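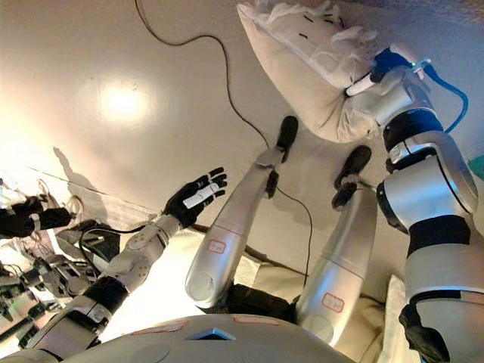
Über uns

Wir sind ein kleines Büro in Urberg und beraten Häuser und Schulen, die einen humanoiden Roboter kaufen möchten. Gegründet haben uns Tiina Ojala und Fiachra Mulligan. Deutsch ist für uns beide nicht die Muttersprache, darum schreiben wir unsere Angebote kurz und mit einfachen Wörtern.

Geübt wird bei uns mit Dingen aus der Wohnung: ein grauer Sessel, ein weißes Kissen, eine Pflanze. Der Kunde soll vor der Bestellung wissen, wie viel Platz die Arbeit am Boden braucht. 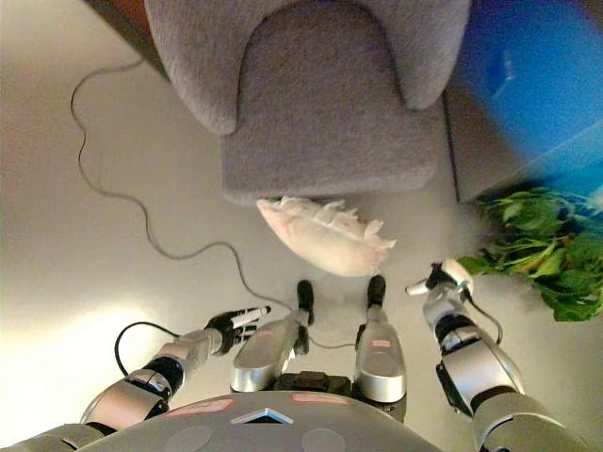
Wie wir planen

Eine Planung umfasst bei uns 4 Termine. Maeve Moynihan prüft die Räume und den Strom, danach macht sie den Kostenplan. Ersatzteile, Wartung und Schulung stehen dort als eigene Posten. Von Herstellern nehmen wir keine Provision.
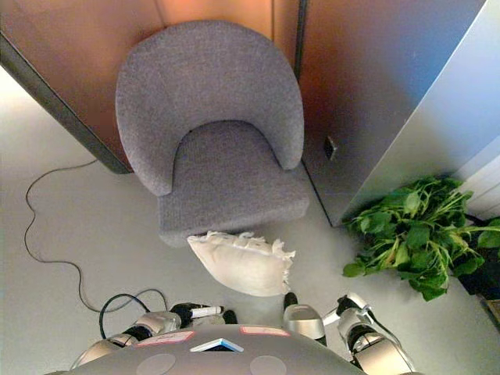
Wann soll man mit dem Budget anfangen?

Am besten im Februar, wenn das Gerät im selben Jahr kommen soll. Die Lieferung dauert bei unseren Projekten bis zu 213 Tage.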